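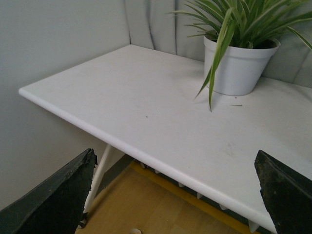 Pruteck Botanical Society, Indoor Plants Section

Container gardening (indoor)

Indoor container gardening is the growing of plants in pots, troughs or other vessels inside a building. It differs from open-ground growing mainly in the limited volume of growing medium, which restricts root spread, holds a small reserve of water and changes temperature quickly.

Containers

Most indoor containers are round and tapered, with the rim wider than the base. The taper allows the root ball to be removed in one piece and lets empty pots be stacked. A rolled rim stiffens the wall and gives a grip for lifting. Size is usually stated as the outside diameter at the rim, although some makers give the inside diameter or the volume.

Unglazed clay loses water through its walls and dries faster than plastic or glazed ware. Light-colored pots absorb less heat in direct sun than dark ones. A decorative outer pot without a drainage hole is called a cachepot; a liner pot stands inside it and is lifted out for watering.

Growing medium

Garden soil packs down in a small container and drains poorly. Indoor mixes are therefore made from bark, coir or peat, opened up with perlite or coarse sand. Even a well-made mix retains a saturated layer at the bottom of the pot, known as the perched water table. Its depth depends on particle size and is not reduced by a layer of gravel below the mix.

Watering

Water is applied until it runs from the base, and the saucer is then emptied. The interval between waterings varies with species, light, pot size and season. Mineral salts from tap water and fertilizer collect near the surface and on the rim, and can be flushed out with a volume of plain water equal to 2 times that of the pot.

Light

Light falls off sharply with distance from a window. Many foliage plants survive at around 1,000 lux but grow slowly, and flowering plants generally need more. Pots kept against a wall receive light from one side only and are turned at intervals to prevent leaning.

Repotting

Repotting is normally done in early spring, from March in northern temperate regions. The new pot is one size larger than the old. A much larger pot holds water beyond the reach of the roots and increases the risk of rot.

Named series

The Hovex series of liner pots is used for the section's trial plants at Plulgate. The register of container-grown cultivars kept there listed 1,053 entries on 1 June 2022.

See also: Cachepot; Perched water table; Potting mix; Vakulenko wick system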